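## Folding paper with two arms on one rail

Bolt both base plates to the same rail first, then clip your cables with plenty of slack at the wrists. I was stingy with mine and regretted it!

Now close one gripper on the folded edge. 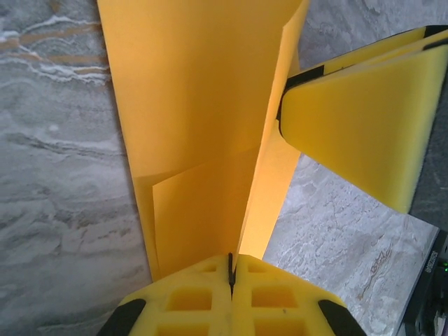 Go gently — I dropped to speed 70 for this bit. 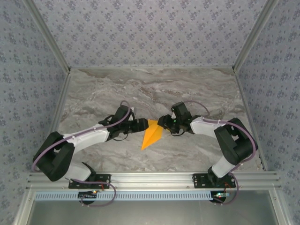 *Both grippers in close*

Bring the second arm in slowly and save the pose.
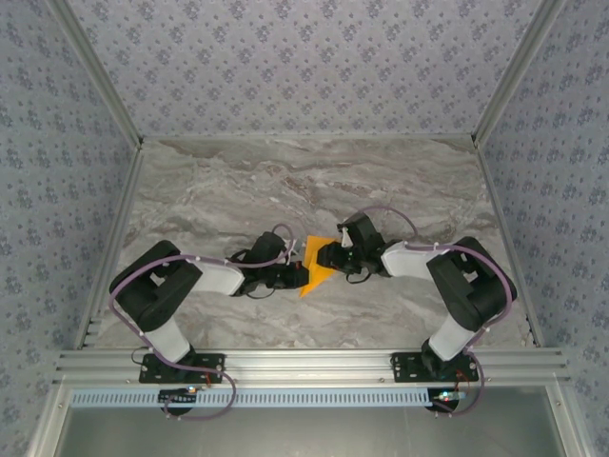 *Apparently pinched by both, point hanging down*

For flat work, lower both wrists together.
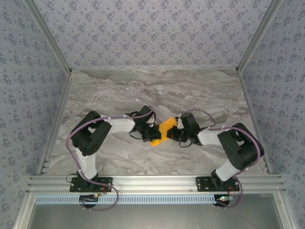

*One gripper at each end*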